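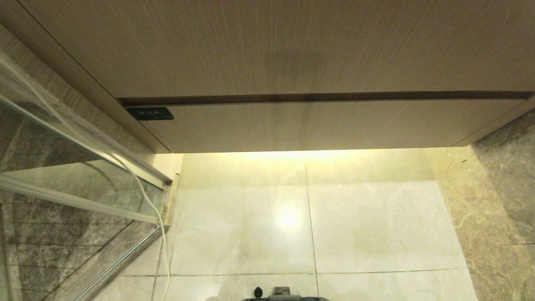 Wall-hung vanities and under-cabinet lights: your questions

Compiled by Hubert Egger for the Tuvgate bathroom pages. Last gone over in November. Prices and fittings change, so check with your supplier before you order anything.

Is a wall-hung vanity worth the extra money?

Sometimes. The usual claim is that it makes a small bathroom look bigger. It lets you see more of the floor, and some people find that pleasant. Your bathroom will be exactly the same size as it was. If you have a narrow room with a glass shower enclosure on one side and a tiled wall on the other, I can see the appeal of keeping the floor clear between them. If you have a large room and a tight budget, buy a decent floor-standing unit and spend the difference on the taps.

Are they really easier to clean under?

Easier than a unit on legs, yes. Easier than a unit with a plinth that goes right down to the floor, I doubt it, as there is nothing to clean under one of those. With a wall-hung cabinet you have taken on a patch of floor that you now have to mop. A flat mop head goes under without trouble if the gap is generous. Measure your mop before the fitter comes.

Will my wall take the weight?

Solid brick or block, nearly always. A stud wall needs timber or a proper frame behind the board, and that has to go in before the tiles do. Be wary of any fixing sold as suitable for all walls. Ask what it is rated for, ask whether that includes a full basin and full drawers, and get the answer in writing. We had one reader quoted for "universal" brackets by a shop that couldn't say what they were made of.

What is the light under the cabinet for?

Shops call it mood lighting. The practical use is finding your way at three in the morning without the main light on, and for that it does work. A warm yellow strip tucked up behind the bottom edge throws enough light on the floor to see by. Whether it is worth an electrician's visit is another matter. A plug-in night light on the landing with the door left ajar does much of the same job.

Why can I see a bright spot on my floor?

Your tiles are glossy. A polished floor reflects the fitting above it, so you get a round patch of glare as well as the band of light you paid for. The brochures tend to leave this out. A frosted cover over the strip softens it, and so does moving the fitting further back. Matt tiles hardly show it. If your floor is already down, try the light with tape before anyone fixes it for good.

Warm or cool light?

Warm, for cream or beige tiles and light wood-grain fronts. Cool white on cream makes the whole floor look grubby. On grey marble patterns either will do, although warm light does turn some greys a bit brown. If you have cream on the floor and grey-brown on the walls, take a sample of each home and look at them in the evening with the lamp you mean to use. The showroom lights are no guide at all.

Do I need to use an electrician?

For anything wired in a bathroom, yes. The fitting has to suit the zone it sits in, and the rules depend on how close it is to the bath or shower. Battery lights avoid the wiring. They also run out. The Plidance battery strip we tried was sold on 3,000 hours of use, a figure I have no way of checking and neither do you. Ours needed new batteries after 8 weeks, so I'd treat that sort of number as decoration.

Will a wood-grain finish survive in a bathroom?

The face of the panels usually does. Edges are what go wrong, and the bottom edge goes first, where steam and mop water get at it. Run a finger along the underside in the showroom. If you can feel a raised lip where the edging meets the panel, water will find it too. "Moisture resistant" on a label tells you very little unless it says for how long and at what damp.

There's a smudge on the front that won't wipe off. Is it damage?

It may just be hand grease or old polish. Try warm water with a drop of washing-up liquid, then a dry soft cloth, going along the grain. Leave it overnight and look again in daylight. Don't use a scouring pad or cream cleaner. If the mark feels rough or swollen, that points to water behind the surface and no spray will help, whatever it says on the bottle.

Should I peel off the small maker's label?

Take a photo of it first. These labels are often printed so small that you need a torch and good eyes, and the model number is what you'll be asked for when a drawer runner goes. The Kinyua unit in my own bathroom lists its runners under part 721, and without the label I would never have matched them. Once you have a readable copy, warm the label with a hairdryer and it should come away.

Which marble-look tiles should I choose?

The plainer ones. Heavy veining looks fine on one sample and restless on a whole wall, particularly when you see it a second time through shower glass. Ask how many different patterns there are in a box. Some ranges have 3, and you will spot the repeats from the toilet for years. Large floor tiles mean fewer grout lines, although a thin dark grout shows up any that aren't straight.

What about the shelf and drawer inserts sold with these units?

Mostly overpriced. The Cornness divider set does keep things upright, but so does a cut-down shoebox, and the shoebox fits.

Can I come and see one fitted?

We keep a vanity on display at the Tuvgate counter and somebody can talk you through the fixings on a Tuesday morning. Bring your measurements, including the position of the waste pipe. We can't advise on walls we haven't seen.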